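Why Do Race Cars Need New Tires So Often?

Friday, March 24, 2023
By Maureen Ellwood

Ever watched a car race and wondered why the drivers keep stopping? They're winning, they're flying along, and then - into the pit lane. Four wheels off, four wheels on. Gone again. What's that all about?

Tires. It's nearly always tires.

Your family car can go years on the same set. A race car might chew through a set before you finish your popcorn. Same shape, both black, both round. So what's different?

Start with the word grip. Grip is how well a tire holds on to the road. Try this at home: put on socks and run down a smooth hallway, then try to stop. You slide, right? Now do it barefoot. You stop a lot quicker. Your feet have grip. Your socks don't, or not much.

A race car needs loads of grip. It needs it to speed up, it needs it to slow down, and most of all it needs it to go around corners. A car going fast wants to keep going straight. The only thing pulling it around the bend is the bit of tire touching the track. And that bit is small! We call it the contact patch. On an ordinary car each one is close to the size of a grown-up's hand. Race tires are wider, so the patch is bigger, but it's still not much to hold on with when you're going that fast.

So how do you get more grip? Make the rubber soft.

Soft rubber squishes into the tiny bumps in the track. You can't see most of those bumps, but run your fingers over some pavement and you'll feel them. The rubber pushes down into every little dip and hangs on. Hard rubber sits on top of the bumps more. Less hanging on.

Great, so make all the tires really soft and win every race? No. Because soft things wear out.

Think of an eraser. A soft one rubs out pencil beautifully and leaves crumbs all over your homework. A hard one lasts for ages but you have to scrub and scrub. Race tires are just like that, they even leave crumbs. Really! Little bits of rubber come off and roll to the side of the track. Drivers call them marbles. Driving over marbles is slippery, same as you'd slip if you stepped on real ones, so drivers try to stay on the clean part. The clean part is called the racing line.

Watch for it next time. Late in a race you can see a dark stripe around the track where everybody drives. That's rubber too, pressed down flat. The dark stripe is usually grippy and the crumbs off to the side are not.

Soft, medium, hard

In lots of racing series, teams get a choice. Soft tires are fast but don't last. Hard tires are slower but keep going. Medium ones sit in between, no surprise there. Tire makers paint colors or markings on the side so that everyone watching knows which is which.

Let's make up our minds like a team boss would. Say we're at the Grirndale track, where Gareth Dawber looks after the tires for the Pirno team. Pirno has 2 cars in the race. Their big rivals are Wimon, and Wimon also has 2 cars. Everybody wants to beat everybody.

Pirno starts one car on softs. Off it goes, zooming ahead! Then after a while the softs get worn and the car starts sliding in the corners. Each lap takes a bit longer. It has to pit.

Wimon starts on hards. Slow at first. But when Pirno's driver stops for new tires, the Wimon car goes right by and into the lead. Later on Wimon has to stop too, and now Pirno's driver has fresher tires and chases...

Who wins? Depends! That's the fun of it. The word for this sort of planning is strategy, and it's a lot like chess, only loud.

I asked Gareth how he knows when a tire is finished. "The driver tells you first," he said. "They start grumbling. Then you look at the lap times and the grumbling was right." Teams also have sensors that measure how hot the tires are, and people looking at the old tires when they come off, poking at them and measuring how much rubber is left. 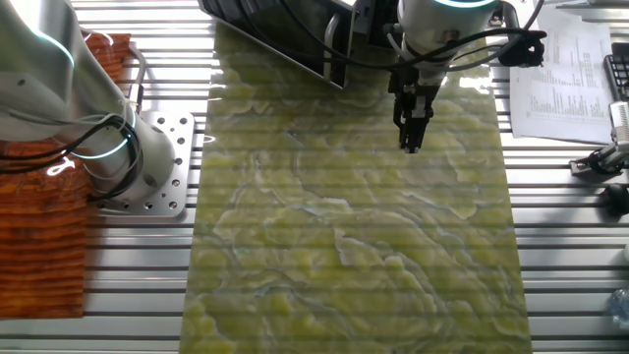 Heat is the other big thing. We should of started with heat maybe, it matters so much.

Race tires work best when they're hot. Cold rubber is stiff, like chewing gum that's been in the fridge. Warm it up and it goes soft and sticky. So before the race starts you might see the cars weaving left and right behind the pace car. The drivers aren't bored. All that swerving and braking puts heat in the tires. Some teams are also allowed to wrap their tires in electric blankets before they go on the car. Yes, blankets. For tires.

Too hot is bad, though. An overheated tire can get blisters, which are little bubbles and holes in the rubber, and it loses its grip. So the driver has a tricky job - push hard enough to keep the tires warm, not so hard that they cook. Good drivers can feel it through the seat and the steering wheel. They'll even slow down on purpose for a lap or two to let things cool off.

What about rain?

OK so have a look at the tires on the car outside your house, or a neighbor's. See the grooves? Those grooves are called tread. Their job is to move water. When it rains there's a thin layer of water on the road, and the tire has to push it out of the way to touch the road underneath. The water squirts into the grooves and out to the sides.

Now look at the tires on a lot of race cars. No grooves! Totally smooth. They're called slicks. With no grooves there's more rubber touching the track, so more grip, as long as it's dry.

When it's wet, slicks are awful. The water has nowhere to go. The tire climbs up on top of it and floats, and then the steering wheel does pretty much nothing. This is called aquaplaning or hydroplaning, two names, same thing. So when it rains everybody rushes in for wet tires, with deep grooves. Wet tires are made from softer rubber too. It has to work even when the rain is cooling it down all the time.

The really hard bit is when it's drying out. Wet tires on a dry track get too hot and fall apart fast. Slicks on a damp track are like those socks in the hallway. Changing at the right moment can win a whole race, and changing one lap too early can put you in the wall. At Zúñiga last September it rained on one half of the track and was sunny on the other half. What tires do you pick for that?! Half the teams guessed wrong.

How do they change them so fast?

At home, changing one wheel might take a grown-up half an hour, plus some words you're not supposed to repeat. A top pit crew can change all four in a few seconds.

Two things help. First, your car has four or five nuts on every wheel. Many race cars have just one big nut in the middle. One nut, one zap with a special powered wrench, done. Second - people. Lots of them. In some series there's someone to take the old wheel off, someone to put the new wheel on and someone to work the wrench, at every corner of the car. Plus people on the jacks, who lift the car up.

And they practice. Gareth's crew did 500 practice stops over the winter. They did them tired, they did them in the rain and they did them with the wrong wheel handed over on purpose, to see what would happen. (Chaos. Then less chaos.) Over a few years the crew has done up to 2,000 of them and he says he still gets nervous on race day.

Not every kind of racing does it this way, by the way. Some series have a rule about how many people can touch the car, so stops take longer. Some short races don't have stops at all, and there the drivers have to look after one set the whole way.

Where do old tires go?

They don't get used for another race. Mostly the tire company takes them back. Old tires can be chopped into little pieces and used again in other things, like the bouncy ground under some playgrounds. Others get burned for energy in special factories.

Words to remember

Grip - how well the tire holds the road.
Contact patch - the bit of tire touching the track.
Marbles - crumbs of rubber beside the racing line.
Slick - a smooth tire for dry tracks.
Tread - the groovy pattern on a tire that moves water away.
Blister - a bubble or hole from to much heat.

Try it yourself

Get two erasers, one soft and one hard. Rub each one on rough paper, same number of rubs, same push. Which one leaves more crumbs? Which one felt grippier? Then wet the paper a tiny bit and do it again. Ask before you use the good paper.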